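Plomodex is a plain-text word list of fabric and sewing terms, kept as one CSV file. It has 1795 entries. Each one gives a term, a short meaning, a part of speech and a source code.

## Files

- `terms.csv` - the main list
- `sources.csv` - 127 books and leaflets, keyed by source code
- `variants.csv` - other spellings, such as "selvage" and "selvedge"

Text is UTF-8 and fields are split by commas. Empty fields mean we have no value, so please don't read them as "none".

## Topics

Every entry has one of 11 topic tags. The largest is `garment`, followed by `bedding` and `stitch`. A term used in more than one trade gets a separate row for each meaning - "batting" and "binding" are the ones people ask for most.

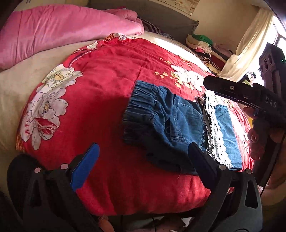

*Terms from `bedding` and `garment`: quilt, pucker, topstitching, back pocket, hem.*

## Known problems

Meanings taken from older leaflets can be vague. Four source codes (`AS1` to `AS4`, the Asfaw pattern books) have no page numbers yet. Knitting terms are thin, and lace terms were left out of this version.

## Fixes

Send a patch against `terms.csv` and keep the rows in alphabetical order. Noreen Geraghty checks meanings, Deepak Nautiyal merges. The next release is planned for October.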